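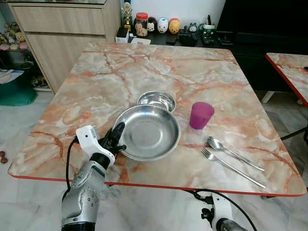 Budgeting for a second two-arm unit: spares, grippers, table height

Forum: Equipment and Purchasing
Replies: 10

espiritu_e
September, opening post

We're putting together next year's equipment request and I'd like a sanity check from people who have already been through it. We run one two-arm unit on table clearing and setting. Stainless bowls, a plastic cup, spoon and fork, on a glossy-topped table. The plan is to add a second unit so two tables can run side by side.

My draft covers the arms, one set of grippers per arm, a base, cabling and a workstation. Spares are at $800, which is a number I inherited from the last request. Is that anywhere near enough? The supplier is Drudier and they quote spares separately.

Eduardo Espiritu

flathead_sk

$800 won't cover you. We went through fingertips faster than anything else on the list. Cutlery lying flat on a hard top is the worst case, as the tips get driven into the surface every time someone is a few millimetres out on the approach. Bowls are easy on them by comparison, if you take them by the rim.

Ask Drudier whether they sell tips on their own or only as a full finger set. It changes the number a lot.

msteyn_lab

Agree on the tips, don't agree that it's a spares problem. If you are wearing out fingers on forks, put a thin mat down and your spend drops. We did that and our spares line is under what Eduardo has.

flathead_sk

A mat is fine if you're allowed to change the surface. Plenty of people have to work on the table they've been given. I'd still budget for the bare top and be happy if there's money left over.

espiritu_e

We have to keep the bare top for at least half the work. The tables are matched, same pattern and same edging, and the project wants that consistent.

I checked with Drudier this afternoon. Finger sets only. $1,026 for the set that fits our grippers, both arms.

coldsnap

Then that's your minimum. One full set on the shelf before the second unit arrives. I'd ask for two.

Also look at your cables. If they loop outside the forearm they will catch on the front edge of a table sooner or later. We lost a morning to a connector that had been working loose for who knows how long. Clips and a spare lead for each side are cheap, put them in as their own line so they don't get cut with the rest.

vinent_user

Has anyone priced the Vinent grippers as an alternative? We have them on our older unit. $1,796 a pair when we bought, fingertips sold separately, and the tips come off with one screw. Dearer up front but I've stopped dreading the yearly request.

flathead_sk

Used them for a while. Good on cups and bowls. I found them bulky for a fork, the housing wanted to touch the table before the tips did. Maybe they've changed it.

vinent_user

Same housing as far as I know. It depends on your wrist angle. Come in lower from the handle end and there's room. I wouldn't write them off over that, but I'd get a loaner before signing anything.

msteyn_lab

Two things missing from the draft.

First, table height. Adjustable legs or a riser for the base, one or the other. Buy the table first and measure. We did it the other way around and one arm spent six weeks reaching up over the edge to get at anything near the middle. It worked, but we gave up a good part of the reach and the far side of the table was no use to us.

Second, props. Everybody leaves them out because they come from the discount shop. Then you need 32 bowls in matching sizes and the shop has stopped carrying them. Buy the lot in one go and label the bin. Plastic cups too, the colours change every season.

Charmaine Steyn

coldsnap

Props out of petty cash, surely. If you put cups in a capital request it comes back with questions.

msteyn_lab

Depends on where you work. Ours goes in as consumables with the cable clips and has never been queried. Petty cash here needs a receipt and a signature for every purchase and I'm not doing that for spoons.

espiritu_e

Thanks all. Revised version is below, tell me if I've got the order wrong.

1. Second table and height adjustment for the base, ordered ahead of the unit
2. Arms, base and workstation as quoted
3. Two finger sets from Drudier, one of them held as a spare for the existing unit
4. Spare lead per side, clips and sleeving, own line
5. Bowls, cups and cutlery under consumables, single order
6. Loaner pair from Vinent to try on cutlery, no purchase this year

I've left shipping as one figure. The last delivery came through Flesham and they charged separately for the crate return, so I'm asking for that in writing.

flathead_sk

I'd move 3 above 2. If the total gets trimmed it's trimmed from the bottom, and a second unit with no fingers for it is just taking up floor.

coldsnap

Order on the page makes no difference at our place, they cut by percentage. Ask whoever reads it.

Still think two sets is one short with a bare top.

espiritu_e

It goes to Dela Peña for review and they do read from the top. I'll swap 2 and 3. Staying at two sets for now, and I'll post what we get through once the second table is running.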